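Cup task moves to simulation

Work on the kitchen set for Zukari, our manipulation model, moved into simulation in July, and the first batch of demonstrations is now on the shared drive. The task is a simple one to state: take hold of a cup on a crowded counter, lift it clear and put it down somewhere else. Adaeze Haruna is running the collection and wrote most of the notes this item is based on.

The batch holds 285 demonstrations. Each was driven by a person at the teleoperation desk, with the simulated arm following the hand controller. Scripted motions were tried in the spring and dropped. They were quick to produce, but the model trained on them approached every cup along the same line and did badly once something stood in the way. People take odd routes, pause, and correct themselves, and the team wants that in the data.

The counter is filled with other objects on purpose. Kitchen items and a few things that have no business in a kitchen are placed by the scene generator, which we call Nurkska, and the operator has to work with whatever layout comes up. A layout is thrown out only if the cup can't be reached at all. Grasps are made at the rim, with the fingers going into the mouth of the cup. Side grasps will be collected separately, under the name Landeg, so that the two can be mixed in known proportions later.

Failed attempts are kept – they go in their own folder with a short note on what went wrong. Please don't delete them to tidy up. The most common note so far is a cup tipped over during the approach, followed by a grip let go too early. Adaeze asks that operators write the note straight after the attempt and not at the end of the session.

Sessions are limited to 3 hours, with a break in the middle. We now have 14 trained operators and could use more for the early slots, which start at 8 a.m. No robot experience is needed. Training takes one afternoon and ends with a set of practice lifts that don't count toward the batch.

The target is 3000 demonstrations before the next training run. The replay viewer in Dramemar has been updated to open the new files, and anyone with an account can step through them and flag a bad label. If an episode won't load, send Adaeze its number.
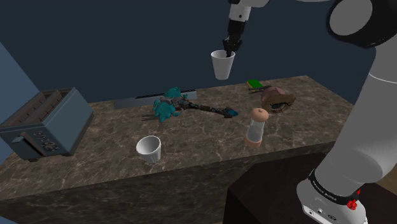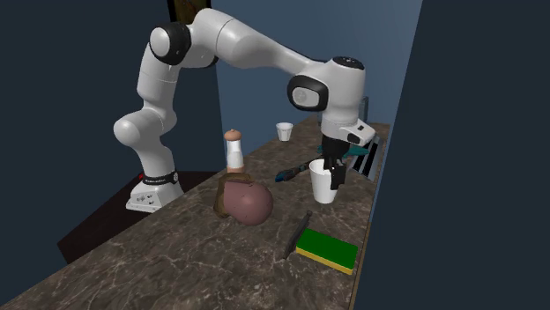 Rim grasps on white cups in the simulated kitchen.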